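About Plirnurden

Plirnurden is a small company that tests household robots on ordinary chores. We don't build robots and we don't sell them. People who make them, or are thinking of buying them for hotels, care homes and rental apartments, come to us with one question: can the machine do the job yet?

Most of the time our answer is "parts of it."

What we do

We keep a list of 100 chores, from clearing a table to hanging up a wet towel. Each is split into steps that can be passed or failed. Wiping a sink is one chore on the list, but it has 19 steps, and moving the things that are in the way takes up more of them than the wiping does.

Before a machine is tried in a real room, it works through the chore in simulation. Our simulation tool is called Zavside. It lets us change the room, the lighting and the clutter between runs and go back to any moment of an attempt. A bad run costs us nothing except time — no broken bottles and no chipped tile.

Bathrooms are where we have put most of our effort since April. They are small, the corners are tight, and a patterned wall gives a vision system a lot to sort through. 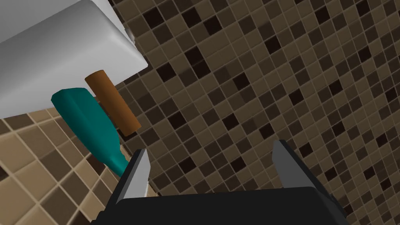
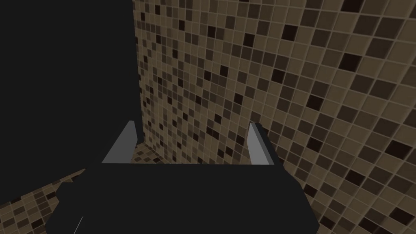
Two gripper views from a simulated room with mosaic tile. The teal bottle and brown rod are in the first view.

What we have found so far

Picking up one object from a clear surface is close to solved. Picking up the same object when it lies against something else is harder, and getting to it in a corner is harder again. Soft things such as cloths and bath mats are still the weakest area for every machine we have tested.

We count a chore as done when a machine finishes it 80 times out of 100 without help. By that measure, 4 of the chores on our list can be handed over today, all of them simple. A person cleaning a bathroom has nothing to worry about for now.

Shop-floor work is a separate matter. Our second program, Kong, covers stocking shelves, sorting returns and sweeping aisles. The rooms are larger and the items more regular, so results there are better, though a dropped item usually ends the run.

Who we work with

Our clients are robot makers, property managers and cleaning contractors. All of them get the same report, failures included. We take no commission on sales and own no shares in any robot company.

Our office and test rooms are in Meselel. Visits are by appointment — please write to us first through the contact page and tell us which chore you have in mind.

Page last updated June 10, 2023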